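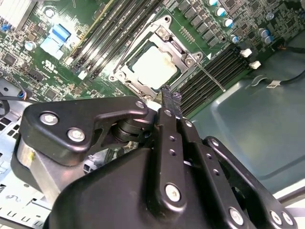

Prozessor ausbauen

Rechner ausschalten, Netzstecker ziehen und 5 Minuten warten. Kühler abnehmen, dabei leicht drehen und nicht reißen.

Reste der Wärmeleitpaste mit Isopropanol und einem fusselfreien Tuch abwischen - erst danach den Sockel öffnen.

Den Verriegelungshebel nach unten drücken, seitlich aushaken und hochklappen. Rahmen öffnen, Prozessor an den Kanten fassen und gerade herausheben.

Text: Li-hua Tsao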